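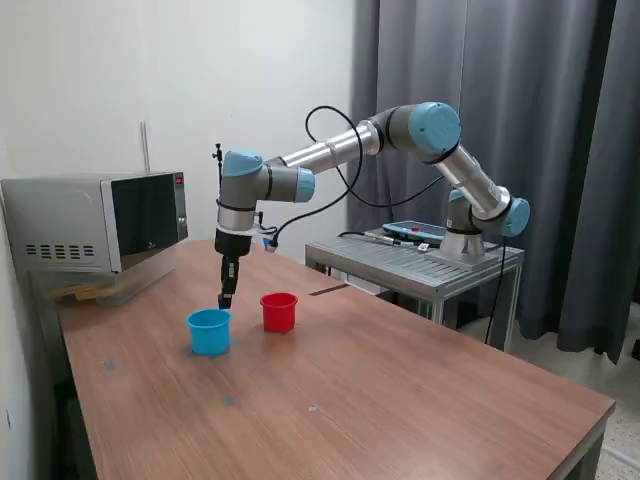
Welcome back to the Relley arm page! I've been putting off this gallery since November, mostly because half my notes were on the back of a parts receipt, but people keep writing to ask how we look after our cell between jobs, so let's go. I do the upkeep on it with Si-woo Ra, usually on a Sunday morning when the building is quiet and we can argue over the speaker. The first thing I check is the cable at the wrist. Look at how wide that black loop swings, up over the long horizontal link and back down toward the shoulder. I like it generous! When I took over this job the cable was strapped down tight, it looked so tidy, and we went through two of them before Dong-hyun Jin talked me into giving it some slack. Now I run the last joint slowly to both ends of its travel with one hand on the pendant, and I watch the loop the whole way. If it snags or pulls straight anywhere, I stop and move the tie.

Next come the joint caps, the light blue ones. I wipe them with a dry cloth and feel around the seams with a fingertip (a greasy seam goes straight in the log, even if it's only a smear). Then the flange bolts, in a cross pattern, with the little torque wrench that lives in the Drurex case. Please put it back in the Drurex case. Min-kyu, I'm looking at you.

The cups are our position check. I have a short program called Son that stops the gripper with its fingertips just over the blue one, pointed straight down, and I crouch at table height and look at the gap from two sides. The red one stands a bit behind it and gets the same treatment on the second stop. It's a pretty humble test, I know, but I've caught a shifted tool offset with it more than once, and it takes me 12 minutes including the crouching – my knees would like that to be shorter.

Last thing is the stand. I go around the feet, give each one a push, and follow the black cable down to the floor to make sure it isn't resting where somebody's shoe is going to find it. The pendant goes back beside the base with its stop button facing up. Thảo Lý got us all into that habit and I've kept it.

The hour counter read 2,628 when I wrote up the latest check, and the next full service is 142 hours off. Cletus Ambrose is ordering the seals from Usside, so if you have a favorite grease for the wrist joints, write to me before he sends the list in. I'll add the gripper finger swap to this page once I've done it without dropping a screw.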